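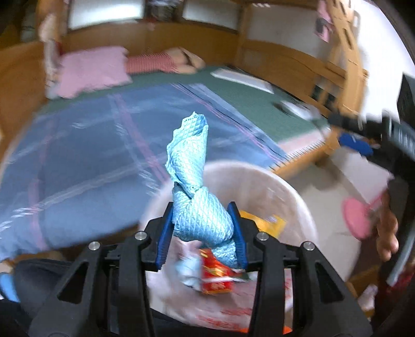

I came to bedroom waste almost by accident. My first plan for the Denbridge study was to look only at kitchens, where everyone expects the trash to be, and I'd added a single line about "other rooms" at the bottom of the diary form. Then the forms came back in November and that bottom line was full of writing, sometimes running up the margin. So I went back and asked our households about the bin by the bed, and I'm very glad I did! Figure 1 gives a fair idea of the kind of bin I mean: a round, whitish one near a bed, with a red packet, a yellow wrapper and a translucent plastic bag, and a knotted piece of light blue mesh cloth held over the top. Cloth is the part I want to stay with in this section.

**Figure 1.** Knotted mesh cloth above a bedroom waste bin.

### 4.2 Cloth in the small bin

Across the 265 households that finished the diary, people wrote down 2,919 separate items for the bedroom bin. Wrappers and tissues were the ones I saw coming. What I hadn't planned for was fabric – odd socks, worn-out wipes, bits of netting, the sleeve of something, a headband with no stretch left in it. I had no code for any of this in the first draft of the codebook, and for two weeks it all sat under "misc." (my co-coder, Yasaman Rashti, was very patient with me about that). We ended up giving cloth a code of its own and rereading every form from the start.

Once we did, knots started turning up in the notes. People told us they tied a cloth before dropping it in, and they had quite different ideas about why. One woman on the Castis side of town said a loose rag "crawls back out" over the rim. A retired tailor said he ties anything he has given up on, so he won't pull it out again and try to mend it. I love that answer, though I can't build much on it – he was the only person who put it that way, and 70 others mentioned tying with no reason given at all.

I also asked whether people thought of cloth as trash in the same way as a candy wrapper. Mostly they didn't. A wrapper went in the minute it was empty, while a cloth might spend days on a chair or under the bed first. Several diaries have the same item listed as "maybe" on one page and thrown out a few pages later. Our form only had room for the day of disposal, so those waiting days are badly recorded, and I'd add a column for them if I ran the study again. The waiting comes back in Section 4.3, where I look at laundry piles.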